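August 2018 - Lurketti arm, drop fault again

Stopped twice before lunch with the same message: "grip lost, part not found." Cleared it, homed, restarted, same thing. The Vimero support page says this is a worn finger pad. I changed the pads in May and I don't believe it.

What the log gives me: 217 picks since the last restart, 40 flagged. Of those 40, the force reading was normal on 39. So the controller says it lost a part while its own sensor says it was holding one. Somebody at Rocha signed this off as "intermittent, operator setup." I'd like to see the setup that does that.

Dropped the speed limit and went back to single picks on the bench, lid of the log open on the other screen.

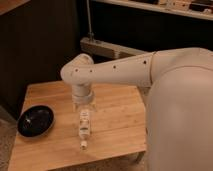 The Nukosora plug-in is my main suspect now. It decides "part present" from the camera and overrules the force reading if the two disagree, and there is no setting to turn that off that I can find. A clear plastic bottle lying on its side on honey-colored wood is about as hard a target as you could pick, and the black bowl to the left has a bright spot of glare in it that I don't trust either. Swap both before blaming the hand.

Timeout is set to 3000 ms. The manual gives no default. Left it alone - one change at a time.

The part I don't like is what it does after the fault. It opens the fingers. If the force reading is right, it lets go of something it is holding, at whatever height it happens to be. Fine over a bench, not fine over a person's hand. No reaching in while it's enabled, slow mode included, until that's fixed.

To do:
- same run, opaque bottle, bowl off the table
- same run, plug-in removed
- ask Vimero why open is the fault state, and get it in writing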